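Prewashing Is Not Optional

I have been making quilts long enough to have an opinion on prewashing, and mine has not moved in years. Wash the fabric before you cut it. All of it, including the precuts if you can stand the fraying, and including the expensive yardage that smells so nice when it comes out of the bag.

The argument against goes like this. Modern cottons barely shrink, the finish makes them easier to cut, and a little shrinkage after quilting gives you that soft crinkled look. I grant the second point. Fabric with the sizing still in it does behave better under a rotary cutter. Spray starch fixes that for the price of a can.

The first point I don't grant. Last July I finished a lap quilt with 128 blocks, half of them in a Kusura red and half in a Solanki cream. I washed the cream and skipped the red, because I was in a hurry and the shop had told me the red was safe. After one cold wash the red blocks had pulled in and the cream ones next to them had gone pink at the seams. I took out 61 blocks before I gave up and put the thing in the dog's crate.
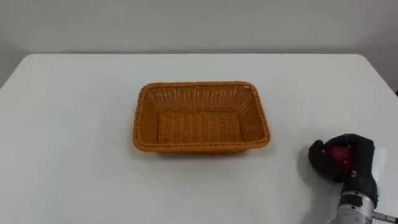

The crinkle is a matter of taste, and I like it too. You can still have it with washed fabric if you leave the batting alone. Cotton batting will draw up in the first laundering and give you plenty of texture. What you avoid is two fabrics drawing up by different amounts inside the same block.

Color catchers are the other thing people bring up. I use them. They pick up loose dye in the water, and they are worth having in the drawer, but I would not bet a finished top on one. Wash darks by themselves until the water runs clear. Some Urnis navy I bought took four rounds.

I do think shops could be more help here. The bolt end gives you the fiber and the width, and very often that is all. When Starkico opened in our town I asked them to put a wash note on the shelf tags, and they did it for the batiks and then stopped. I would pay a little more per yard at a store that tested a square of each bolt and pinned it up.

Clip the corners before washing and you will have fewer strings. Dry it on low, take it out slightly damp, and iron it right away.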